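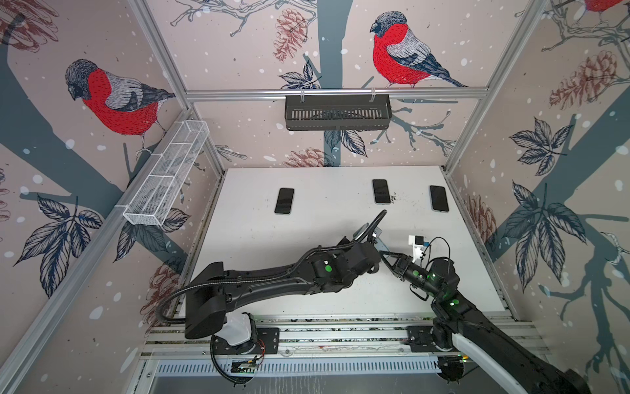

Fig. 4. Three phones face up, ready for pairing.

4. Adding more phones to your Tidik account

Okay, your own phone is paired and the kitchen timer app is talking to it. Now for everybody else's! I wrote this part after doing it for my whole family, so it's in the order that worked for me.

1. Charge every phone to at least half. Pairing eats more battery than you'd think.

2. Turn on Bluetooth and location on each one. Tidik won't find a phone with location off, and it won't tell you why either (Tala Hamdan lost an evening to this, sorry Tala).

3. On your main phone, open Tidik, tap Household, then Add phone. You'll get a code that's good for 200 seconds.

4. Type the code into the next phone and wait for the chime. Don't lock the screen while it's thinking.

5. Give the phone a name you'll recognize. Mine was called "Phone 109" for weeks.

Note: If you're on version 138 or older, Household is hiding under Settings, Sharing. Update first if you can. The new menu is so much nicer.

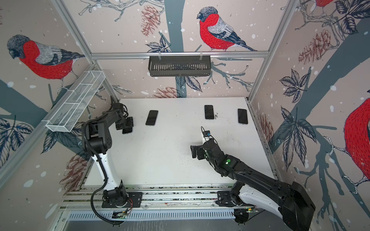 Shared timers are the whole reason I bother with any of this. Start one on any phone in the household and it rings on all of them, so whoever is closest can get to the oven. You pick the sound for each phone separately, and I'd do that before you go further. With four smartphones together, like these, the same ring coming from all of them is a real racket, and you can't tell which one wants you. Go to Sounds, choose something different for each, then run a ten-second timer to test.

Caution: Remove household wipes your saved timers, up to 1000 of them, and there's no undo. Export your list first (Household, Export, then email it to yourself).

6. Last step, set quiet hours. Kátia Caldeira sets hers per phone, and I've started doing the same. Tap the phone's name, tap Quiet hours, and slide the two dots to where you want them.

If a phone drops out later, go back to step 3 and ask for a fresh code. The old one won't work again.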